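About Us

Kirnero Language School. Small classes, real conversation, no red pen all over your homework.

We started out in March with 6 students and one whiteboard in a room over a bakery in Cotow. Evening English, mostly for people who already had jobs and were tired of nodding along in meetings. Now we teach English, Spanish and Finnish, days and evenings, in Cotow and Joltport. 459 students enrolled so far. Some stay for years, which we like.

What we do

Speaking first. You talk in the first lesson, even if it's only your name and what you had for lunch. Grammar comes in when you need it. Articles, prepositions, the usual headaches. We use the Oksanen course books for levels one to four, after that teachers put together there own material.

Workplace English is our other big thing. Vocabulary for shops, clinics, kitchens, factories. Shift handovers, safety talks, phone calls. We can come to you or you come to us.

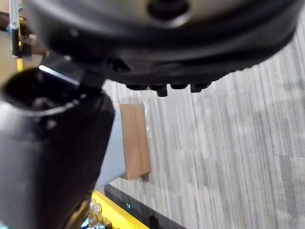
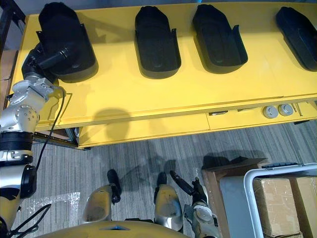 Black parts up close, and black trays on a yellow table.

Classes

Twelve people max per group. Usually fewer. Placement test is free, takes one evening, don't study for it. New groups whenever we have enough names on the list, so get on the list.

One-to-one lessons too, in person or online. Online got a lot busier this year and we're keeping it.

Exam prep: last round, 97 students sat an exam with us. Ask at the desk for dates.

Library: more than 200 easy readers, free to borrow. Please bring them back. Audio versions for most of them, ask for the login.

Teachers

All trained, all of them have learned a second language the hard way as adults. They know what it's like to forget the word for "spoon" in front of a room.

Visit

Both schools open weekday afternoons til late. Ring the bell in Joltport, the door sticks. Or use the contact form and we'll get back to you.

Page updated 11/23/20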